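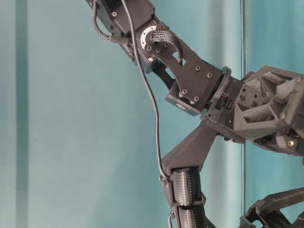
Cundis Help Desk
Ticket 1202
Subject: Prikik label printer stops in the middle of the job and skips labels
Site: Kusmont packing room
Status: Resolved, one item open
Priority: Normal
Opened in: January

Message from the customer, 8:40 a.m.

Good morning. We have a problem with the Prikik label printer in the packing room at Kusmont. We print the address labels and the shelf labels on it, from the Sandu program. Since last week it makes two kinds of mistakes and I will describe them separately because I am not sure if they belong together.

First mistake: the printer skips a label. It prints one correctly, then it pushes out a blank one, then it prints again. Sometimes the text begins in the middle of one label and finishes on the next one. When it happens, it happens several times in a row, and then it is good again.

Second mistake: the job stops. The printer shows a green light, Sandu shows "Printing", but nothing comes out. If we wait long enough, Sandu shows "Device not found". We have to turn the printer off and on, and after this Sandu starts the job from the first label, so we get doubles.

The doubles are the bigger trouble for us. Yesterday two boxes left with the same address label and one customer received goods which are not his.

What we already tried: new roll of labels, cleaning the print head with the pen from the box, restarting the computer. The printer is connected with a network cable, not with wireless.

Reply from Cundis, 9:15 a.m.

Thank you for the clear description. I think also that these are two different problems, and I will keep them apart in this ticket as A (skipped labels) and B (job stops).

Please send me the following:

The configuration label. Turn the printer off, hold the feed button, turn it on and release the button when the light blinks.
The size of the label in the Sandu template and the size which is written on the box of the roll.
The time of day when the mistakes happen, if you know it.
The number of labels in the job when it stops.

Until we know more, please do not restart a stopped job with the "Resume" button. In this version of Sandu "Resume" means the same as "Print again from the beginning". I agree that the name is not good. Cancel the job, look at the last printed label and start a new job from the next line. The field is called "From record".

Customer, 10:05 a.m.

The configuration label is attached as a scan. The label size is the same in Sandu and on the box, I measured it also with a ruler.

Time of day: my colleagues say that the skipping is an afternoon problem. In the morning it almost never does it. I did not believe this at first but I looked in the waste bin, where we throw the blank ones, and in the morning there was nothing.

Size of the job: it stopped yesterday in a job of 800 labels. Small jobs are fine, but we print the small ones more rarely, so maybe it means nothing.

Cundis, 10:50 a.m.

I read the configuration label. Two remarks.

The media sensor is set to "Continuous / Auto". For your rolls it should be "Gap". In the automatic setting the printer decides by itself at each power-on what kind of roll it has, and it can decide wrong.

The gap sensor value is very low. Normally there is a large difference between the reading on the label and the reading in the gap. On your printer the two values are near each other, so a small disturbance is enough and the printer does not see where one label ends.

Please do this for problem A:

1. Open the cover and take out the roll.
2. Find the sensor. It sits under the paper path, behind the roller, and it looks like a small dark window.
3. Wipe it with a dry cotton swab. Please no alcohol on this part, the alcohol is only for the print head.
4. Look for a piece of label or glue under the guide. Even a thin strip is enough to make trouble.
5. Put the roll back and close the cover until you hear both sides click.
6. In the printer menu set Media to "Gap" and run the calibration. It will push out a few blank labels, this is normal.

Then print a new configuration label and send it to me.

Customer, 11:40 a.m.

Done. There was a strip of label glued under the guide on the left side. I removed it with my fingernail and then with the swab. The two values on the new configuration label are now far from each other. Scan is attached.

I printed a short test and all labels were correct. But it is still morning, so I do not want to say that it is solved.

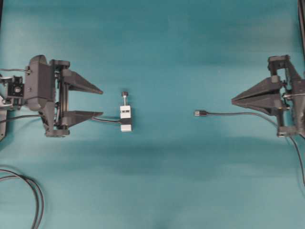
White block and dark plug with metal tip.

Cundis, 11:55 a.m.

The new values look good. I agree, we wait for the afternoon.

One question about the afternoon. Does the sun come to the place where the printer stands? On this model the cover has a transparent part, and strong light from the side can reach the sensor. It is rare, but with the low values which you had before it would be enough. If yes, please turn the printer so that the transparent part looks to the wall, or put a sheet of cardboard on it for the test.

Now problem B. I looked at the Sandu log which your computer sends to us. The job stops always when the connection has been open for 45 minutes. It is not the number of labels. A big job with a break in it (somebody changes the roll, somebody goes to lunch) simply lives longer, and then it arrives at this limit.

I see the limit in two places in your setup:

In Sandu, under Devices, Connection, Keep open. It is set to 45.
In the printer, under Network, Idle timeout. I can't see this from here. Please read it for me.

Customer, 1:20 p.m.

The sun: yes. There is a window on the side and from lunch until the end of the shift it shines on the printer. In summer we have the blind down but in winter we like the light. I turned the printer to the wall.

Idle timeout in the printer: it says 32. There is no unit next to it. Is it minutes or seconds?

Cundis, 1:35 p.m.

It is minutes. The manual says it only in the table at the end, so I understand the question.

So we have the printer which closes a quiet connection after 32 minutes, and Sandu which believes that the connection is good until minute 45. Between the two Sandu sends labels to a connection which does not exist any more. This fits with what you saw: green light, "Printing", and nothing comes out. It also explains why I found only the later number in the log, the printer doesn't tell Sandu that it closed.

My proposal is to change both:

Printer, Network, Idle timeout: 0. Zero means that the printer never closes by itself.
Sandu, Devices, Connection: switch on "Open new connection for each batch". The field "Keep open" becomes gray and is not used.

After this please restart the printer first, wait until the light is steady, and only then start Sandu. In the other order Sandu can keep the old setting.

Customer, 2:10 p.m.

Both settings are changed. The order was as you wrote.

We started the large job again, the whole 800, and I will make a break in the middle on purpose. I will write at the end of the shift.

Customer, 4:50 p.m.

Result of the afternoon:

Problem A: no skipped labels. The sun was strong today so I think it is a fair test. I also turned the printer back to the old position for a few minutes, because I was curious, and it printed correctly there too. So maybe the strip of glue was the main cause. I leave it turned to the wall anyway.

Problem B: the job did not stop. We made a break of one hour with the job on pause, and after the break it continued from the correct label. No doubles. I compared the last label before the break and the first one after it with the list.

I noticed one new thing. Before each batch the printer now waits for two or three seconds. It is not disturbing for us, I only ask if it is expected.

Cundis, 5:05 p.m.

Yes, it is expected. The short wait is the new connection. If it becomes longer than five seconds please write again, then I would look at the network.

I close A and B. I leave one item open under this ticket:

The "Resume" button in Sandu, which starts from the beginning. I passed it to the people who write the program and asked for a different text on the button, or a question before it prints. I can't promise a date. Until then please use "From record" – also when you are in a hurry.

And one advice for the future: please clean the gap sensor at each change of the print head pen, or when a roll was torn inside. You can write it on the inside of the cover, there is space for it.

Customer, 5:15 p.m.

Thank you. I wrote it on the cover and I printed the instruction for "From record" and hung it next to the screen. You can close A and B from our side too.

One more small question, it is not urgent. We have a second Prikik in the returns room, the same model, and nobody complained about it. Should I change the timeout there also?

Cundis, 5:20 p.m.

Yes, please set the same values there, and check Media while you are in the menu. If it says "Continuous / Auto", change it to "Gap" and calibrate. No need for a new ticket, you can add the configuration label to this one.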